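Ruth Urrego has taught beginning drawing at the Warstead adult school since 2000, and she still starts every class the same way. Students get one pencil, one sheet of paper and a plain box to draw.

"People come in wanting to do portraits," she says. "I tell them we'll get there in week nine. First I want to see a box that looks solid."

Urrego grew up in Dokach and trained as a sign painter. She worked in a shop for nearly a decade before a friend, Nidia Mamani, asked her to cover an evening class.

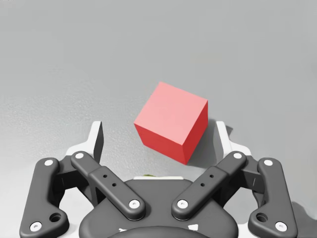 Shading is where most beginners get stuck, Urrego says. They press too lightly, then go over everything until the whole page is the same gray. Her rule is 3 values and no more until the box reads well. A red cube with a pinkish top, a medium red face on one side and a deep red face on the other is all the lesson she needs. "Pick your light, your middle and your dark, and stay with them. The shadow on the table comes after that."

She doesn't allow erasers for the first 2 weeks. Orlando Chambi, a retired bus driver who took the course last winter, remembers being annoyed by that. "I went through a lot of paper," he says. "By June I had stopped looking for the eraser."

Perspective comes next, and Urrego keeps the math out of it. Students draw a tiled floor from where they sit, then move their chairs and draw it again.

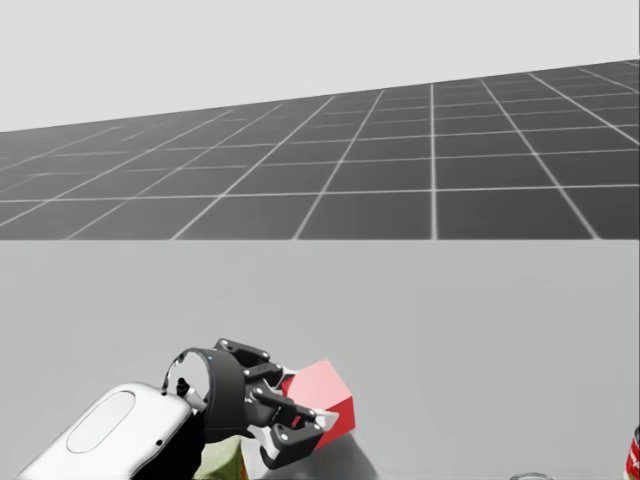 Grid lines on a floor seen at an angle, with the tiles getting smaller toward the far edge.

"They know the tiles are square, so they draw squares," she says. "I make them hold up the pencil and check the slant of each line."

Urrego plans to add a morning class in Mundberg, if she can find a room with north windows. The evening class starts at 7 and is already full.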